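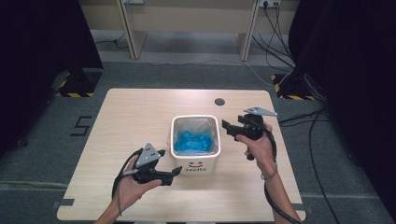 Home Tickets Knowledge base Status Log out

Ticket 2665: Prayer times wrong on public page
September, logged by Filipa Macedo

Every time on the Orkedthorpe prayer page is 20 minutes early. That includes the midday prayer and sunset, and it includes the screen in the foyer, which reads the same Irby feed. The printed timetable by the shoe racks is right. I checked it against sunset from the weather bureau before opening this, so please don't send me back to check it again.

We only noticed because someone broke a voluntary fast by the foyer screen and then looked out the window. He was good about it. In Ramadan he wouldn't have been the only one, and I'd be writing a different ticket.

First answer from Pinheiro support was that it's daylight saving. I can't see how. Daylight saving moves a clock by an hour, and we haven't changed over yet. I asked them to explain the other 40 minutes and got a link to an article on daylight saving.

Second answer was that different schools calculate prayer times differently, and had we picked the right method. Fair question on its face. The method changes the angle used for dawn and for night, and one setting moves the afternoon prayer. It doesn't move sunset. Sunset is sunset whoever you follow. I switched methods anyway so nobody could say I hadn't. Dawn and night jumped about, sunset stayed where it was, still early. Switched it back.

Third answer: clear your cache. Done, on my laptop, the office computer and the foyer screen. No change.

4.10 pm. Tried to open the location settings in the Irby admin and got an error 500. Same again in a different browser. The status page says all systems are operational, for what that's worth.

4.35 pm. Still 500. I can get into every other settings page, only location fails. I've asked twice now whether anything was updated on their side and been told there was "routine maintenance" with "no customer impact". I would like to know who decided that.

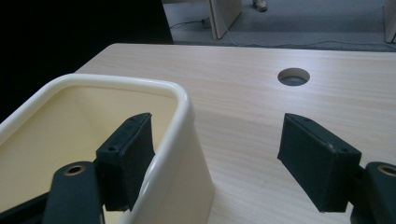

Deolinda Cunha replied that she'd had the same thing at Istitz, except theirs ran late, and that it started after the maintenance there too. She doesn't think the calculation is broken at all. Four minutes of sun time is one degree of longitude, so if every time is out by the same amount the software probably believes the building is somewhere else. She had them read her the coordinates over the phone, and they were wrong.

Okay, that is the first explanation in this ticket that fits the numbers. Five degrees too far east would put us 20 minutes early. I'm not calling it solved on the strength of arithmetic. Sunset would shift a bit with latitude as well, and I don't know what latitude they have us at. But the midday prayer depends on longitude and hardly at all on anything else, and it's out by the same amount.

Asked Pinheiro to read me our stored coordinates. Was told these are "set by the customer in location settings". Pointed out that location settings is the page that gives me the 500. Was told to open a separate ticket for that. I have not opened a separate ticket for that.

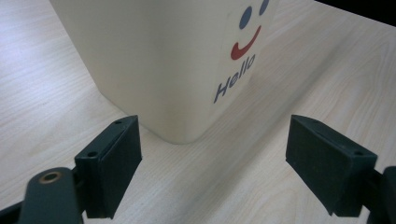

For the time being I've pulled the Irby block off the website and put up the PDF of the printed timetable. The foyer screen now shows the notices only. The email reminders were harder, there's no off switch I could find, so I paused the whole mailing list, and that means the open day invitation to the other congregations hasn't gone either. I'd prefer that to a reminder telling people to pray before the time is in.

5.50 pm. Pinheiro rang. They say the location record has been "refreshed" and asked if they could close the ticket. The feed now gives sunset within a minute of the printed sheet, midday too. Location settings still won't open.

I've said no to closing. I want the following in writing:

- what coordinates were stored, and what they are now
- what the maintenance did to them
- when the location page will load, so I can see for myself

The PDF stays up until then. Deolinda says Istitz came good the same way and then drifted back after the next update, so I'll be comparing the feed with the sheet every evening and adding to this log.

Status: open, waiting on vendor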